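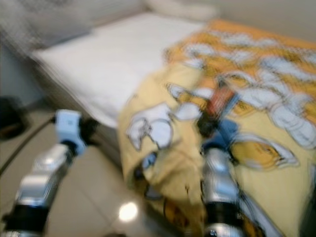
Yellow cartoon blanket over the bed, orange band at the top.

4 shares | 2 comments

Bemholm House Visitor Books: README

So you've downloaded the Bemholm visitor books, or you're thinking about it! Welcome. I'm the person who typed most of them up, and this file is where I've put everything I wish I'd written down while I was doing it. It got long. Skip to the column notes if you only want to load the thing and go.

What you're getting

The old visitor books from Bemholm House, turned into a table. People who came to see the house and walk around the park signed a book in the entrance hall, and four of those books survive. Every signed entry is one row, and there are 3574 rows. If a family signed together on one line, that's one row too, with the names kept exactly as they wrote them (a lot of "Mr. and Mrs. and the children," sadly).

The house itself you may know from the avenue, or from the long pond with the stone bridge that goes nowhere in particular. The Witkowska family had it for most of the period covered, and they let the public in during the summer months, usually from July on. Before them it belonged to a cousin's branch, and before that it gets murky and I'm not going to wade into it in a README.

Files

entries.csv is the main table.
places.csv is the list of hometowns, cleaned up, with map points.
remarks.txt has the longer comments that people squeezed into the margins.
changes.txt is a running list of fixes.

The tables are all UTF-8 and comma separated. If your spreadsheet program turns the accents into garbage, tell it UTF-8 when you import and they'll come back.

The columns in entries.csv

entry_id: book number, then page, then line. It never changes, even when I fix a row, so use it if you want to cite something.

book: which of the four volumes. Book 2 is the fat one.

date_written: whatever the visitor wrote, exactly. Some wrote a full date, some wrote only a month, some put ditto marks down the whole page. One gentleman wrote "after lunch" and I have kept it, of course.

date_guess: my reading of the date. Only filled in when the lines before and after agree with each other. Blank means blank, please don't fill it in by averaging.

name_written: the name as it appears, spelling and all. Question mark in square brackets where I couldn't read a letter.

home_written: the place they said they came from.

home_clean: the same place matched to places.csv. If I couldn't match it, I left it empty and home_written is all you've got.

party: the number in the party, but only if they stated one. I didn't work it out from the names. I tried early on and it went badly (is "the Misses H." two people or five?).

remark: short comments. Anything over a line or so is in remarks.txt under the same entry_id.

hand: "same" if the line is clearly in the same handwriting as the one above it, otherwise empty. This one is a judgment call all the way down, and I wouldn't build anything serious on it.

How it got typed

I worked from photographs of the pages, in batches of 100 lines, using Cetard, which puts the page on one side and a typing box on the other. No automatic reading. I did try a reader on Book 1 and it gave me a visitor called "Lord Gravel," who I was sorry to lose, but he was a smudge and a Mrs. Grant.

Torquil Dunbar then went over every batch a second time without seeing my version, and we compared. Where we disagreed we looked at the page again together, and if we still disagreed you'll find a bracketed question mark. He's much better than I am at capital letters. For a good stretch of Book 3 I had been reading every looped T as an F, so if you have a very old copy of the file with a town full of people named Furner and Fhompson, please throw it out and get the new one!

Hòa Châu made places.csv, and I can't thank her enough. The map points are for the middle of the town or village as it is now. Several places were swallowed up by Drornton as it grew, and for those she put the point at the old parish church instead of the modern town center. There's a note column in places.csv that tells you when that's happened.

What's missing

Plenty. The surviving books don't run on from one another. There's a gap between Books 2 and 3, and I don't know if a book was lost or if the house was closed. I've heard both stories from people who sounded very sure. If you chart visitors by year you will see a big dip there, and you shouldn't write a paragraph about how the public fell out of love with landscape gardens.

Book 4 got damp at some stage and the bottom lines of many pages are gone. Those lines have an entry_id and nothing else, so you can at least see where they were. They are included in the row count.

Also, and I'd put this in red if I could: signing was optional. The book sat on a table inside the house. Anybody who only came for the park, the pond or the orangery would have had no reason to walk past it. Local people hardly show up at all, and I think that's simply how it worked (why would you sign the book if you came through the gate every week?). So treat it as a record of who signed, and be careful about going further.

Things I'd love someone to do with it

Match the remarks to the garden plans. Visitors go on and on about a "grotto walk" that isn't on any plan I've seen, and then in Book 3 they stop mentioning it. Where was it? My money is on the slope behind the stables, where the yews are planted far too neatly to be an accident. I've walked it twice with the remarks printed out and got nothing but wet socks.

Travel distance would be good too. You can do it straight from places.csv. I'd be curious whether the spread gets wider once the railway reached Drornton, and I suspect yes, but I haven't run it.

And the handwriting of the family's own guests. The Witkowskas' friends signed in the same book as everybody else, often with a big flourish, and some of them come back summer after summer. There's a nice little piece of work in following who came with whom.

Names and privacy

Everyone in the table signed long enough ago that I'm comfortable sharing it. All the same, a few of the remarks are unkind about other guests, or about the staff, and one is about somebody's hat. I left them in. If you think you've found a relative and you'd like a note added to the entry, write to me and I'll add it.

Using it

Free to use, copy and rework, for school, for a talk, for a book, whatever you like. Please name the Bemholm House visitor books and mention Torquil and Hòa alongside me. The page photographs aren't part of the package and I can't pass them on, so please don't ask (people do ask). The books can be seen at the house by arrangement, mornings are best, bring a pencil.

Fixes

Send me the entry_id, what it says now and what you think it should say. A line about why helps a lot with surnames. I go through them in a bunch every July, when the house opens again and I can check against the real page. If it's a place name, it goes to Hòa first.

Known problems right now: the ditto marks in the first part of Book 2 are sometimes typed as two apostrophes and sometimes as a proper double quote, and entries that spill over a page turn are listed under the page where they start.

2 comments | Share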